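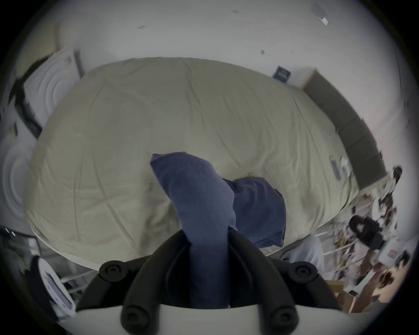

Navy-blue cloth held above a pale quilted comforter.

Equipment Review: Ornex Tire Pressure Monitoring Kit for Medium and Heavy Duty Tractors
Reviewed by Dörte Dreßler, Clutthorpe Fleet Services
Updated 29th September

Underinflated tires raise rolling resistance, and rolling resistance is paid for at the pump. Fleets that have already fitted fairings and speed limiters often leave tire pressure to the driver's morning walkaround. The Ornex kit replaces that check with a sensor at each valve stem, a receiver mounted on the chassis and a display in the cab.

Clutthorpe Fleet Services bought one kit through its regular parts supplier, Albers, at a price of $2,945. The kit covers a single tractor and its trailer. It was fitted to a day cab assigned to the Estari route, a round trip of some 800 miles with one overnight stop.

Installation

The printed manual is clear on sensor placement and poor on wiring. Sensors thread onto the valve stems by hand and are locked with a supplied collar. The receiver requires a switched power feed, and the manual does not state which fuse rating to use. Albers supplied the answer by telephone the same afternoon. The cable to the trailer is generous in length and should be tied up well clear of the fifth wheel.
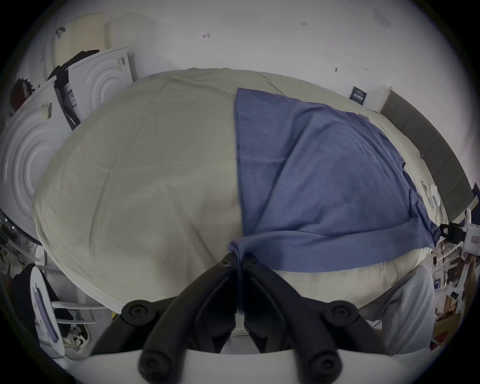 Blue cloth, lower edge folded over.

Performance

Readings were compared with a calibrated shop gauge before departure and again on return. Agreement was within 2 psi at every wheel position. The display shows pressure and temperature together, and the driver may set separate alert levels for steer, drive and trailer tires. During the trial the system reported a slow leak on an inner drive tire -- a position that is awkward to gauge and easily skipped. The tire was removed, and a damaged valve core was replaced.

The display is less satisfactory at night. Its lowest brightness setting remains too strong for a dark cab, and the alert tone cannot be lowered. Roos Van Leeuwen, who drove the route, asked that both points be raised with the manufacturer.

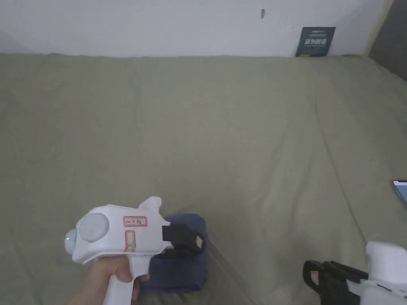
Trailer changes are the main weakness of the kit. Each receiver must be paired again when a trailer with a different set of sensors is coupled, and the menu identifies sets only by serial number. Fleets should mark every receiver at the time of fitting. A small red-bordered label with handwritten characters, like the one on the side of the white housing shown here, would serve well if placed where it can be read from the ground. Pairing took several minutes per trailer once the serial numbers were known.

Recommendation

The kit is suitable for tractors that keep the same trailer for long periods. Clutthorpe operates 24 tractors and will fit the system to those on fixed routes first. Fuel savings have not been calculated, as one vehicle over a short period does not give a sound basis for comparison. Replacement sensors are sold singly and carry a separate warranty from the receiver; purchasers should keep both certificates.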